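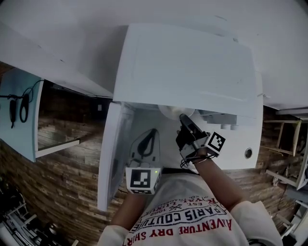
3.2 Small cabinets and the reach problem

Small closed cabinets are used in many homes for things that are needed often but that people do not want to see. In our material they were the most common place for mixed storage, that means storage where objects of different shape and different use share one space. The contents of such a cabinet are difficult to predict from outside. In Figure 3 the front of the cabinet is plain white and gives no information, and only the open lid and the open door show that a round white object and a line of gray and white cylindrical parts are kept together inside. The cylindrical parts stand against the inner back wall, and the round object is just beside them. We call this order "back-wall order", and it is discussed in more detail below.

Figure 3. Reaching into a small white cabinet with raised lid and open side door.

The participants in the Kadonero part of the study kept a storage diary during the month of October. Each time they took an object out of a closed cabinet or put one back, they wrote down the object, the opening they used, and whether another object had to be moved first. In total we received 600 entries. In 226 of them, the participant had to move at least one other object before the wanted one could be reached. We did not expect such a high number, as the cabinets were not large and most participants described them as "tidy" in the first interview.

Two explanations are possible. The first one is depth. When a cabinet is opened from the top, the person sees the contents from above and can choose the object directly, but tall objects near the front make it hard to bring the hand down to the lower ones. When the same cabinet is opened from the side, the hand comes in easily but the eyes do not see much. Cabinets with two openings should solve this, and some participants did open both at the same time. However, many of them told us that they use only one opening in daily life — usually the one that was easier to open with one hand — and that they forget about the other.

The second explanation is the way the objects are returned. Narrow parts of similar shape were often pushed to the back wall and put in a line there, and this line stayed stable for weeks. Round and irregular objects had no such fixed place. They were put down where there was free space, and this was most often in front of the line or next to it. For this reason the order at the back was kept very well, but it became more and more difficult to reach. Namboodiri households, who were visited by us in the second part of the study, showed the same behavior, although their cabinets had a different size and were usually placed higher.

We also compared how the position of the cabinet influences the work. A cabinet that is lower than the chest allows the person to bend over it and to use both arms, one for holding or supporting and the other for taking. With higher cabinets, participants used one arm more often and took out the wrong object more often. Of the 494 entries where the height could be determined, 40 reported a wrong object at the first try, and most of these came from the higher cabinets. The rest of the diary entries did not say clearly which cabinet was meant, so they were left out of this comparison.

The Siltero checklist, which we used for grading the cabinets, gives points for visible order only. A cabinet with a straight line of parts at the back receives a good grade even if the person must remove two or three things to touch this line. We therefore added one question about reach: "Can the object at the back be taken without moving another one?" With this question the grades of the Prenska cabinets became lower, and they agreed better with what the participants said in the second interview. The change in the grades is presented for each household in Section 3.3.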